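Hollside open day (the robot lab one), my write-up, long, sorry

Posted by gladys_on_the_porch

A few of you asked me to report back on the Hollside open day in February, so I've made a pot of tea and I'm going to do it properly. My nephew Henok Assefa got me on the list. He doesn't work there, he just knows how much I like watching machinery, and he drove 2 hours each way to take me, bless him.

You sign in at the front, they give you a sticker, and a very nice man named Dinesh Rathore walks you down the hall. My sticker said visitor 249, so I was far from the only curious person! He told us the two-arm table is called Dundesow in the building, which he said was a name left over from an older project and no one has had the heart to change it. I loved that. I had pictured a big factory hall with yellow fences and sparks, and it's really a room the size of a school classroom with work going on in it.

The demonstration was plates and blocks, little cube-shaped blocks, on brown paper marked off in squares with blue tape. I could have stood there until closing. I asked Dinesh whether the squares were for the robot or for the people, and he said for the people, so that they can set things out the same way when they want to repeat a run. Just like the chalk marks we used to put down for the church play. 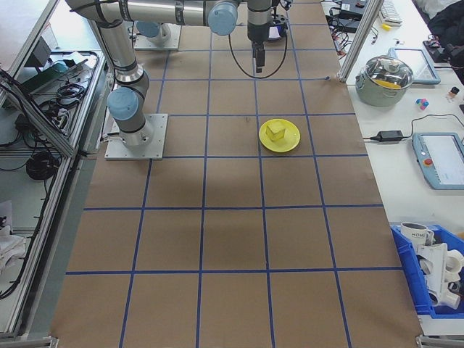
Yellow cube on the yellow plate, with one of the arms reaching over the paper.

Somebody in our group asked why they don't show it doing something harder, and Dinesh was patient about it. He said putting a small thing on a plate is plenty hard if you want it to work when the plate is somewhere else next time. They'd logged 1006 tries at this family of tasks before the open day and he was quite frank that a good many of those went wrong.

Anyway, cookies afterward were excellent. Ask me anything.

Reply from torque_and_tea

Lovely write-up, Gladys, I felt like I was along for the ride. I went to the later session, the one that started at 4 p.m., and came away a bit less charmed than you did, I'm afraid. It was a friendly crowd and they answered every question, but I timed a few of the moves on my watch and I just can't see it. My granddaughter clears a whole supper table in less time, and she's six and she complains the entire way. I spent thirty years around packing lines and if a machine took that long over one item we'd have sent it back.

Reply from millrace

With respect to torque, a packing line does the same thing all day with the same box coming at it the same way, and everyone on the floor has arranged the world so the machine never gets surprised. I think the comparison is unfair. I was at the 4 p.m. session too (were you the gentleman in the green cap?) and what I noticed was how they kept moving the plates between runs. A line would have fallen to pieces.

I'll grant you it was slow. I had to shift from foot to foot, and I'd have given a lot for a folding chair.

Reply from torque_and_tea

Green cap, guilty. You should have said hello!

I take the point about moving the plates. I'd still like to see a number on the wall. If they told me it worked so many times out of a hundred this month and more the month after, I'd be the first to clap. What I heard was a lot of "we're getting there," and I've heard that from equipment salesmen my whole life.

Reply from gladys_on_the_porch

Oh, I'm so glad you both went, and now I'm cross that I missed you. Torque, you'd have enjoyed the earlier session more, I think, because we had a smaller group and Dinesh let us stand close and go on asking. I wanted to know why there were two arms when one would seem to do for a plate. 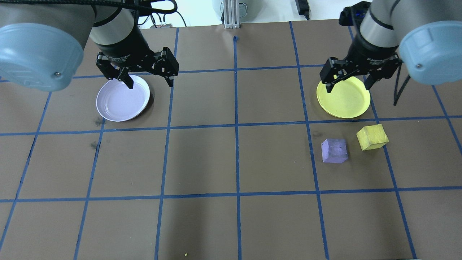

He said that each arm can only reach so far comfortably, and with a pair you can have one looking after its own side while the other gets on with something else, or have both work on a thing that's too awkward for one. He compared it to making a bed. You can do it by yourself, of course, but you walk around it a great deal. I've thought about that every morning since while doing the corners.

And I did ask about numbers, only I asked how many runs they hope to have by summer, and he said 2000. I don't know if that's the kind of number you're after.

Reply from millrace

It's a start. Torque will want it on the wall in big print.

Reply from torque_and_tea

I will. But put me down for the next one, and I'll bring my own chair and a spare for millrace. Does anybody know if we have to sign up again or if they keep the list?

Reply from gladys_on_the_porch

Henok says you have to sign up again, and to do it early. I'll post here when he hears the date.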